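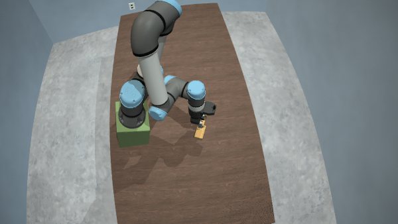

Figure 1. Simulated arm at the work table, gripper at the upper end of the object.

Rules for Recording and Reporting Simulated Pick Trials
Final project report, Robotics Methods course
Agustina Zapata, Damián Daza, Aldana Olivares
Project supervisor: Trudy Harawira

Summary

Our group wrote a set of rules for recording simulated pick trials and applied it to 4000 trials already stored in the Nakajima lab archive. The rule set is called Nilau. It has 11 rules in four groups: scene, motion, contact, and reporting. A checker program, Gudside, reads a trial record and marks each rule as met, broken, or not decidable from the record. Of the 4000 trials, 1129 broke one rule or more. A manual review of 200 trials showed that most rules can be checked by program, but that the contact rules need a better definition of a grasp than the one we started with.

1. Background

Student groups in the lab use the same simulator, Tasance, with a shared arm model and a shared table scene. Each group has kept its own habits for what is saved and what counts as a success. One group scored a trial as successful when the fingers closed on the object. Another required the object to leave the table. A third used the final position of the object and ignored the grasp entirely. The three success rates were then placed side by side in a comparison table in last year's course notes, where they do not mean the same thing.

The lab has a written safety procedure for the physical arms. It covers speed limits, the emergency stop, and who may be inside the marked area. No equivalent document existed for simulated work. A simulation cannot injure a person, but a poorly recorded simulated trial can lead to a controller being moved to hardware on the strength of a number that cannot be traced. The supervisor asked us to write the missing document and test it on existing data.

2. Scope

Nilau applies to single-arm, single-object pick trials on a fixed table. It does not cover mobile bases, two-arm tasks, or trials with a person in the workspace. It is a recording and reporting practice. It is not a safety standard, and meeting it does not qualify a controller for use on a physical arm. We put that sentence on the first page of the rule set after an early reader, Macarena Benítez, took the word "compliant" in our draft to mean "safe to run." The word has been removed from the rules and from the checker output.

3. The rules

Scene

S1. The scene file and its version must be saved with the trial. A name alone does not satisfy the rule.
S2. The position and orientation of the object at the first time step must be recorded in the table coordinate system.
S3. All objects that can be touched must be listed, including fixed ones such as the table and the arm pedestal. Walls, floor, and fittings that the arm cannot reach may be left out.
S4. Lighting and surface textures must be recorded if any camera image is an input to the controller. Otherwise they are optional.

Motion

M1. Joint positions must be recorded at every control step, with the step length stated.
M2. Joint speed limits must be stated and must match the limits set for the physical arm. If they are different, the reason must be written in the record.
M3. Contact between the arm and the table or pedestal must be logged as an event, even when the trial ends in a successful pick.

Contact

C1. The first contact between a finger and the object must be logged with its time step.
C2. A grasp may be reported only when both fingers are in contact with the object and the object is not supported by the table.

Reporting

R1. The definition of success must appear on the same page as the success rate.
R2. Trials that are removed from a result must be counted, and the reason for removal must be given.

Rule S4 took the longest to agree on. Damián Daza wanted lighting recorded in all cases. The arm casts a broad, soft shadow over the table when it reaches toward the object, and a controller trained on images may come to depend on it. Agustina Zapata argued that most trials in the archive used object position directly and that a required field with no effect on the result would be filled in carelessly. The final wording makes the field depend on the controller input.

C2 was written with positions like the one in Figure 1 in mind. The gripper fingers are touching or nearly touching the object, and a still picture does not settle which. Two of the earlier project reports in the archive used still pictures of this type as evidence of a grasp. Under Nilau, a picture can illustrate a trial but cannot stand in for the contact log.

4. Method

The 4000 trials were taken from the archive in the order they were stored. We did not select by group or by result. Gudside was written in Python and reads the record, the scene file, and the contact log if one is present. Each rule is a separate function that returns one of three values: met, broken, or not decidable. The third value is used when the record has the required fields but they conflict, or when a log is present but stops before the end of the trial.

R1 and R2 apply to reports and cannot be checked on a single trial. We checked them by reading the reports attached to each batch. A broken R1 or R2 was assigned to the report and is not included in the trial counts below.

For the manual review, 200 trials were drawn at random. Aldana Olivares and Damián Daza each replayed all of them in Tasance without seeing the checker output, and wrote down their own result for every trial-level rule. Where they disagreed, Agustina Zapata replayed the trial and decided.

5. Results

1129 of the 4000 trials broke at least one trial-level rule. The largest single cause was S1. Many records gave the scene by name only, and the scene file had been edited since. In these cases the trial can be replayed, but the replay may not be the trial that was run. Gudside cannot tell a harmless edit from one that moved the table.

M3 was broken in 347 trials. In each, the contact engine reported a touch between the arm and the table or pedestal that was missing from the event list. Most were brief touches by the gripper body at the lowest point of the reach. A smaller group involved the wrist passing low over the table edge nearest the pedestal. The trials had been scored as normal successes. On hardware, a touch of this kind would normally trigger a protective stop, so scoring it as an ordinary success overstates what the controller can do.

In the manual review, the reviewers and the checker agreed on every result for the scene rules and for M1 and M2. For M3, the checker was stricter than the reviewers. Several touches lasted a single control step and could not be seen in replay. We kept the checker result, as the rule asks for all contacts.

C2 produced the most disagreement. The object has a wide flat part and a narrower upper part. When the fingers close on the narrow part and the arm begins to lift, the object can tilt while one edge of the wide part stays on the table. Reviewers tended to call this a grasp. The checker did not. The rule as written agrees with the checker, but it offers no name for the state in between, and reviewers filled the gap on their own.

6. Changes made after testing

C2 was split into two parts. C2a defines "held" as contact by both fingers with table support still present. C2b defines "grasped" as contact by both fingers with no table support for a stated number of control steps. The number is chosen by the group and must be reported. We considered fixing it in the rule, but step length varies between groups and a fixed number would mean different durations.

S1 now requires a checksum of the scene file. Gudside writes the checksum when the trial is saved — the student does not need to do it by hand.

M3 was not changed. A proposal to ignore single-step contacts was discussed with the supervisor and rejected. Groups that want to ignore them may do so in analysis, provided they report the removal under R2.

7. Limits

All trials used the same arm model and table scene. The rules may need fields we did not think of when a second arm or a cluttered table is used. The archive records were made before the rules existed, so the results describe past practice and do not show whether students follow Nilau when they are asked to. The reviewers also helped write the rules, and a review by people outside the group would be a stronger test.

The match between simulated contact and real contact was not studied. A trial can meet every rule and still rest on a friction value that is wrong. We suggest a further rule requiring the friction and mass settings to be listed with their source, but have not tested one.

8. Use in the lab

The rule set and the checker are stored in the course repository. From July, new trial batches will be run through Gudside before they are added to the archive. Broken rules do not block a batch — the output file is saved next to it, and the batch is marked for correction. Older batches keep their original records. Where the scene version can no longer be recovered, the archive entry will say so.

Division of work

Agustina Zapata: rule text, final decisions in the manual review, sections 1 to 3.
Damián Daza: Gudside, manual review, sections 4 and 5.
Aldana Olivares: manual review, report reading for R1 and R2, sections 6 to 8.

We thank Macarena Benítez for reading two drafts of the rules.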